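4. 식탁보는 정말로 소음을 줄이는가

4.1 통념과 그 출처

식당 소음을 다룬 실무 안내서에는 거의 빠짐없이 같은 문장이 나온다. 식탁에 천을 깔면 실내가 조용해진다는 것이다. 본 연구진도 처음에는 이 문장을 그대로 받아들였으나, 인용을 따라 올라가 보면 사정이 꽤 허술하다. 안내서는 업계 잡지를 인용하고, 업계 잡지는 다른 안내서를 인용하며, 그 끝에 놓인 것은 측정값이 아니라 어느 지배인의 인상담인 경우가 많았다. Millet의 미발간 보고서가 드물게 수치를 제시하지만, 그 보고서에서도 식탁보를 깐 날과 깔지 않은 날의 손님 수가 서로 달랐다. 손님이 적으면 조용하다. 이것을 직물의 효과라고 부르기는 어렵다.

천이 소리를 흡수한다는 물리적 설명 자체에 이의가 있는 것은 아니다. 다공성 재료 안으로 들어간 공기 입자의 운동이 섬유와의 마찰로 열이 되어 사라진다는 것은 교과서적인 내용이다. 의심스러운 것은 크기다. 흡음은 재료의 두께와 뒤쪽 공기층에 크게 좌우되는데, 식탁보는 얇고, 단단한 상판에 바로 붙어 있다. 벽에서 띄워 건 두꺼운 커튼에서 얻은 흡음률을 상판 위의 얇은 면직물에 옮겨 적는 관행은 근거가 빈약하다. 그런데도 시중의 음향 계산표 가운데 상당수가 두 경우를 '직물'이라는 한 항목으로 묶어 둔다.

4.2 조건의 구분

본 절에서는 식탁보의 효과라고 뭉뚱그려 불리는 것을 두 가지로 나눈다. 하나는 실내 전체의 잔향에 미치는 영향이고, 다른 하나는 식기가 상판에 닿을 때 나는 충격음의 감소다. 앞의 것은 방의 성질이고 뒤의 것은 음원의 성질이므로, 둘을 한 수치로 합쳐 보고하면 해석할 방법이 없다. 그림 1은 단단한 바닥과 벽이 있는 공간에 흰 천을 씌운 원형 식탁이 놓인 배치를 보여 준다.

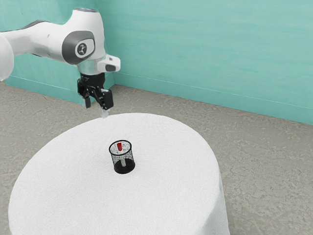

그림 1. 흰 식탁보를 씌운 원형 식탁과 그 위의 검은 망사형 연필꽂이. 렌더링 화면.

읽는 시간 7분

잔향에 대해서는 식탁의 배치보다 면적의 합이 먼저 문제가 된다. 바닥 면적이 200제곱미터인 식당을 가정하자. 식탁 상판이 차지하는 면적은 통로와 의자를 빼고 나면 흔히 생각하는 것보다 작고, 천장과 벽과 바닥은 그대로 남는다. 여기서 상판의 흡음률만 조금 올린다고 해서 방 전체의 등가 흡음 면적이 크게 달라질 까닭이 없다. 더구나 손님이 앉으면 사람의 옷과 몸이 식탁보보다 훨씬 많은 소리를 흡수한다. 빈 식당에서 잰 차이를 영업 중인 식당의 차이로 제시하는 문헌은 이 점에서 이미 설득력을 잃는다.

늘어뜨린 부분은 조금 다르게 보아야 한다. 상판 가장자리 아래로 내려온 천은 양쪽이 공기에 닿아 있으므로, 상판에 눌린 부분과 같은 재료라도 같은 조건에 있지 않다. 주름이 잡히면 유효 두께도 달라진다. 다만 이 점을 들어 식탁보의 효과를 옹호하는 논자들은 대개 늘어뜨린 길이를 기록하지 않았다. 길이를 모르는 채로 효과만 인용하는 것은 복용량을 적지 않은 처방과 비슷하다.

4.3 측정

측정은 12월에 소규모 시험실에서 실시하였다. 직물은 4종을 사용하였고, 상판은 모두 같은 것을 썼다. 직물 중 Rulon과 Landry는 납품처의 품명이며, 나머지는 품명이 없는 면직물과 혼방직물이다. 충격음은 같은 도자기 접시를 같은 높이에서 내려놓는 장치로 발생시켰고, 각 조건을 6회 반복하였다. 잔향은 단속음법으로 따로 구하였다. 두 측정을 같은 시간대에 하지 않은 것은 환기 설비의 배경 소음 때문이다.

충격음에서는 네 직물 모두 맨 상판보다 낮은 값을 보였다. 감소는 높은 주파수 쪽에 몰려 있었고, 이는 접촉 시간이 길어지면 충격의 고주파 성분이 줄어든다는 설명과 맞는다. 그러나 직물 사이의 순위는 안정적이지 않았다. 첫 반복에서 가장 나은 결과를 낸 Landry가 뒤의 반복에서는 품명 없는 면직물과 구별되지 않았다. 같은 자리에 접시가 거듭 놓이면서 천이 눌린 탓일 수도 있으나, 눌린 정도를 재지 않았으므로 단정하지 않는다.

잔향에서는 결과가 훨씬 밋밋하였다. 직물을 씌운 경우와 벗긴 경우의 차이는 반복 측정의 산포 안에 들어갔고, 저주파 대역에서는 부호조차 일정하지 않았다. 예비 발표 때 Siu-ming Fung은 시험실이 작아 확산 음장의 가정이 깨졌을 가능성을 지적하였다. 타당한 지적이다. 그렇다 해도 같은 반론은 식당의 작은 별실에서 얻은 기존의 긍정적 결과에도 똑같이 적용되어야 하며, 그쪽 문헌에서 이 문제를 다룬 예를 우리는 찾지 못하였다.

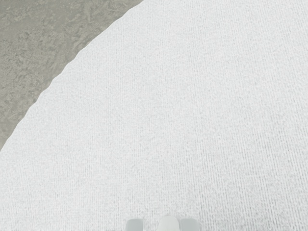
직조의 영향에 관해서도 과장된 주장이 적지 않다. 골이 있는 직물은 표면적이 넓으므로 더 많이 흡음한다는 주장이 대표적이다. 표면적이 늘어나는 것은 사실이다. 하지만 가청 대역의 파장에 견주면 골의 깊이는 매우 작고, 흡음을 정하는 것은 겉면의 요철보다 유동 저항이다. 우리가 쓴 혼방직물에는 뚜렷한 골이 있었으나 평직인 면직물보다 나은 값을 일관되게 내지 못하였다. 표본이 작으므로 직조가 무관하다고까지 말할 수는 없다. 적어도 골의 유무를 제품 등급의 근거로 삼기에는 이르다.

식탁보 밑에 까는 완충포는 별개의 항목으로 다룰 만하다. Jistside 완충포를 면직물 아래에 넣었을 때 충격음의 감소가 눈에 띄게 커졌고, 반복 간 순위도 흔들리지 않았다. 식당에서 식탁보의 효과로 체감된 것 가운데 일부는 그 밑의 완충포에서 온 것이 아닌지 의심된다. 기존 보고 중 완충포의 유무를 밝힌 것은 매우 드물며, 밝힌 경우에도 두께는 빠져 있었다.

4.4 설문 자료의 문제

물리량의 차이가 작더라도 손님이 조용하다고 느끼면 충분하다는 반론이 있다. 이 반론은 검토할 가치가 있으나, 근거로 제시되는 설문은 대체로 부실하다. Rorora 설문지를 쓴 조사에서는 식탁보가 깔린 구역과 깔리지 않은 구역의 음식 가격대가 달랐다. 조명과 식탁 간격도 달랐을 것으로 보이지만 기록이 없다. 식탁보는 격식을 알리는 표지이기도 하므로, 손님이 목소리를 낮추는 것이 천의 음향적 성질 때문인지 자리의 분위기 때문인지 이런 설계로는 가릴 수 없다.

후자라면 흥미로운 결과이기는 하다. 말소리가 작아지면 옆자리도 목소리를 높일 필요가 줄어들어, 실내 소음이 흡음과 무관하게 내려갈 수 있다. 다만 그 경우 흡음률 표를 근거로 식탁보를 권하는 현재의 관행은 맞는 행동을 틀린 이유로 권하는 셈이 된다. 이유가 틀리면 적용 범위도 틀린다. 급식소나 구내식당에 식탁보를 깔아도 같은 효과가 나리라는 기대가 그런 예인데, 격식의 표지로 읽히지 않는 장소에서 손님이 목소리를 낮출지는 알려진 바가 없다.

본 절의 결과는 충격음에 한하여 직물의 효과를 지지하며, 잔향에 대해서는 효과가 있다고도 없다고도 확정하지 못한다. 세탁을 거듭한 직물, 풀을 먹인 직물은 측정하지 않았다. 풀을 먹이면 유동 저항이 바뀌므로 실제 식당의 식탁보는 본 측정의 시료와 다르게 거동할 수 있다. 늘어뜨린 길이를 변수로 둔 측정은 5절에서 다룬다.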